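Filalport library opens its repair evenings again

15 Jan 2026

The repair evenings in the Filalport town library are coming back after a break of 3 months. The library stopped them in October, when the heating pipes under the reading hall had to be changed. The first evening takes place next week, from 5 in the afternoon until closing time, and the entrance is free as before.

People can bring small household things which do not work any more: lamps, radios, toasters, bicycle lights, also clothes with a broken zip. Large machines such as washing machines or fridges are not accepted. Each visitor may bring one object per evening, and it must be possible to carry it up the stairs without help, as the lift is still closed.

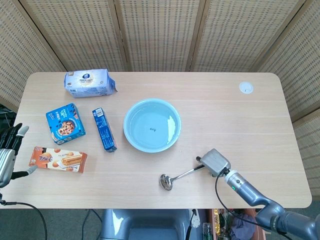
The repair evenings were started by the local association Prollik, which also keeps the tool library on Semetti Street. According to the association, 70 visitors came in the last season before the works began. Most of the objects were lamps and kitchen devices, and many of them needed only a new cable or a good cleaning. The association asks visitors to write down the model number at home, so that a spare part can be ordered in advance if it is necessary.

Spare parts are paid by the visitor, but the work itself costs nothing. This year the town has given 300 euros for small materials — screws, fuses, thread and glue. The hardware shop Duda, next to the bus station, will continue to sell parts to visitors at a lower price if they show the paper slip from the library.

One thing is new. Until now, people were waiting in the corridor, sometimes for more than an hour, and some of them went home before their turn. From next week it is possible to book a time at the front desk or by telephone during opening hours. A few places will stay free for those who come without booking, but the library cannot promise that every object will be looked at on the same evening. 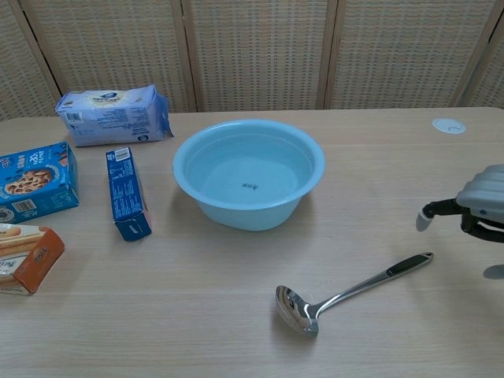
Sewing repairs will have their own corner near the children's books, where the light is better. Visitors should wash the clothes before they bring them. Children are welcome together with an adult, and they may watch or help with simple work.

Objects which cannot be repaired must be taken home again by the owner. The library has no place to store them, and the recycling yard behind the harbour takes old electrical devices on every working day. The yard closes for lunch.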